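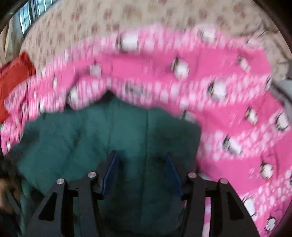
The bed this morning, with the dark green one in the heap.

8/27/20

I woke up before the alarm again and could not go back to sleep, so I took all the bedding apart and put it in a heap on the bed to decide what goes to the new apartment and what stays. I have been postponing this since April. We get the keys in Harkeck next week and I still have not packed one kitchen box.

My mother taught me that you don't bring old bedding into a new house. Lamai says this is only superstition, and also that her own mother said the opposite, that you must bring one old blanket so the house will know you. I like this second version better. It is cheaper, too.

I called the moving company at nine. The man was polite but he spoke very fast and I had to ask him two times to repeat. He wants 500 for everything, and if there are more than three flights of stairs he will ask for extra. I told him there are two. I did not mention the steps in front of the building. Now I feel a little guilty about it and I think I will call him again tomorrow and say it.

At lunch I ate rice with egg, standing. Kamol Inthanon wrote to me from Noiphan. He has found work at last, in the office of a company which sells water pumps, and he starts on the first. I am very glad for him. He asked if I still practice my English by writing in this diary, and I answered yes, almost every evening. "Almost" is generous. When I look back there is nothing at all for most of June.

A new word I learned today: "hand-me-down." I saw it in a letter from the school about winter coats. I thought first it was something about stairs.

In the afternoon it was too hot to do anything serious. I went on with the papers. I found the contract of the first apartment, the one above the bakery, and the receipt for the bicycle that was stolen. I kept the receipt, I don't know what for. I found also the postcards from Otach, from the summer when it rained every day and we played cards with the owner of the guesthouse until midnight. She cheated all the time and she was not ashamed. I put the postcards in the box that goes in my own bag, not in the truck.

Lamai Kaewsai came at five to take the small table. She brought a mango and stayed on the balcony with her mask on, and I cut it and passed her half on a plate. We have been neighbors for three years and I believe I have never told her properly that it was a great help to have her next door, this spring especially. I wanted to say it today, but then her phone rang, and after that she was carrying the table. I will write her a card. In a card I can check the spelling.

I am tired in my back. The bedding is not decided yet. The thin blankets can go, I think, and the pillows I will ask my sister about. She will say to throw away everything.

Tomorrow: call the mover, buy tape, return the library books (one is late), cancel the internet, ask about the deposit.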